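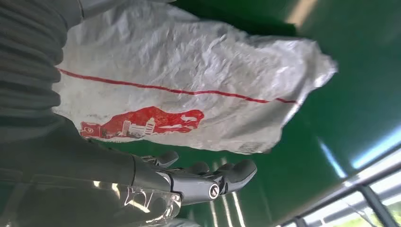 Teaching a hand to hold a sack
2 April 2022

Most lab work on robot hands is done with things that keep their shape. The group behind the Rarkia project went the other way and spent the winter on woven plastic sacks. We spoke with the project's lead engineer at the Sadowski workshop.

"A box tells you where it is," the engineer said. "You see one side and you can guess the rest. With a sack you see creases and shine, and the part you need to hold is underneath."

The method is simple to describe. A person guides the arm through a lift, and the system records the joint positions along with video from a small camera near the wrist. The group recorded 692 lifts this way, then trained a model on them that they call Jinby. Given the current view, Jinby picks the next short motion of the arm and fingers.

Why fingers, when a suction cup or a clamp would be cheaper? The engineer had heard the question before. "Suction leaks on a weave. A clamp works until the fill shifts. We wanted something that could get under the bag and close a little at a time."

The wrist view was a late choice. An earlier version, Bakeo, relied on one fixed camera overhead and never saw the underside of the bag. "It would close on air and report a good grasp," the engineer said. "From the wrist you lose the overall layout, but you see the fingers and the edge of the sack together."

Each version was tested on 200 lifts. Bakeo dropped or missed the bag in a little under half of them. Jinby's failures came to 6, all with bags that had slumped against a wall.

The engineer was careful about that figure. The bags were all one size, and the fill was always grain. Glare is still a problem, and the group has not tested under changing daylight in any organized way.

"I wouldn't put it in a warehouse," the engineer said. "I'd put it on wet sand next, and see what breaks."

Those tests are planned for August. The recordings will be released after that, including the failed lifts.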